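Search this site Search Enter keywords

Reading time: 4 minutes

3. What people keep, and how I asked them

I should say early on that I didn't set out to write about soft toys. The Cedasau study was meant to be about house moves: what goes in the first box, what goes in the last, and what gets left on the pavement outside. I had 466 questionnaires back by the end of January and a tidy plan for coding them. Then I started reading the free-text box at the bottom of page 2, and the plan went out of the window.

The box only said "Anything else you'd like to tell us?" I'd put it there out of politeness. People filled it with bears, rabbits, one knitted giraffe and a great deal of feeling, and plenty of them wrote up the margins and over the back. A man from Vikik gave me the whole history of a bear bought at a railway station by his grandmother, including the price of the ticket. I have kept every word of that one, although I can't use most of it (it would take up this section and the next).

So I went back and interviewed people in their own homes, with the kettle on, which suits me far better than a form. My colleague Emília Vaněk had warned me that adults would be shy about it. Some were, for the first cup of tea. After that I could hardly get my coat on to leave! The toys lived on wardrobes, in spare rooms, in the good armchair. One woman kept hers in the airing cupboard and visited it, she said, when she fetched the towels.

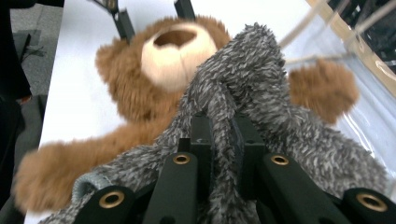
Figure 4. A brown teddy bear with shaggy fur and a cream-coloured muzzle.

CHILDHOOD AND THE HOME

3.1 Bears and the business of faces

The face came up again and again. I'd expected people to talk about softness or smell, and they did, but ask someone why they had kept this bear and let the other one go to the jumble sale and they would nearly always start with its expression. "He looked as if he was listening" is my favourite answer, and I heard versions of it in both towns. Guzmán, writing about dolls, calls this "the lent look": the owner supplies the mood and the toy holds on to it for them. I like the phrase, though I think it makes the owner sound a bit more in charge than my lot felt they were.

There was a difference between the towns here and I still don't quite know what to do with it. In Vikik, people talked about repairs to the face as a kind of rescue, and were proud of them — new eyes, a restitched nose, whatever was needed. In Sonis several people had refused to let anyone touch the face at all, even when the rest of the toy had been patched from top to toe. One woman had let her sister replace both arms but hid the sewing box when talk turned to the nose. It may come down to who did the mending. The Vikik menders were mostly the owners themselves, and the Sonis ones were mothers, aunts and sisters, so perhaps it was easier to say yes to your own needle.

3.2 Moving day again

I did get back to the boxes in the end. Toys were seldom packed with the bedding, where I'd have put them, and often travelled in the car with the driver. Four people told me they had belted theirs in, and they weren't joking. Others wrapped the toy in a jumper and put it in a handbag or rucksack along with the passports and the house papers. Whatever the household thought it couldn't replace went in that bag, and I've come to think of it as the best single question I never put on the form. It is on the new one, which goes out to the second group of households next, and I'll take up the answers in section 6.

Related items
Kitchen drawers and what they hold: notes from Sonis
Letters kept in tins
Who mends? Sewing boxes in two towns
The last box: leaving a rented flat in Vikik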